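Penach shop finishes its first homemade gripper and is putting the files up for free

Monday, March 25, 2024

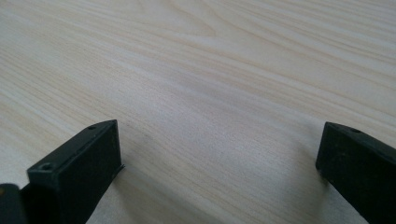

Photo: Penach shared workshop. Free to use with credit.

PENACH - Well, we have a gripper! It's called Lunelis, it has two chunky black fingers, and it's the first thing our robot bench has carried all the way from a sketch to something you can pick up by hand and use.

I run the bench at the shop on Pearce, so I'm the one who gets to brag. The fingers face each other and bolt on through small round holes, so you can swap in a different shape if you want one (I've already drawn two I like better, don't tell the others). We spent most of March on the fit. The first 8 sets of fingers pinched at the back and gaped at the tips, and I kept every one of them in a coffee can.

Lunelis is held by hand for now. The plan is to hang it on Irkari, the little arm we've been building in the back corner, once the wrist joint stops sagging. That's a summer job, I think.

The drawings, the parts list and my very wordy build notes go up on our web page today. Parts came to 37 dollars, not counting the screws I found in a drawer. We're also printing 100 paper copies of the notes for folks who'd like to read at the bench, and you can grab one at the front desk any time we're open. Questions, fixes and better finger shapes are all welcome at the same desk.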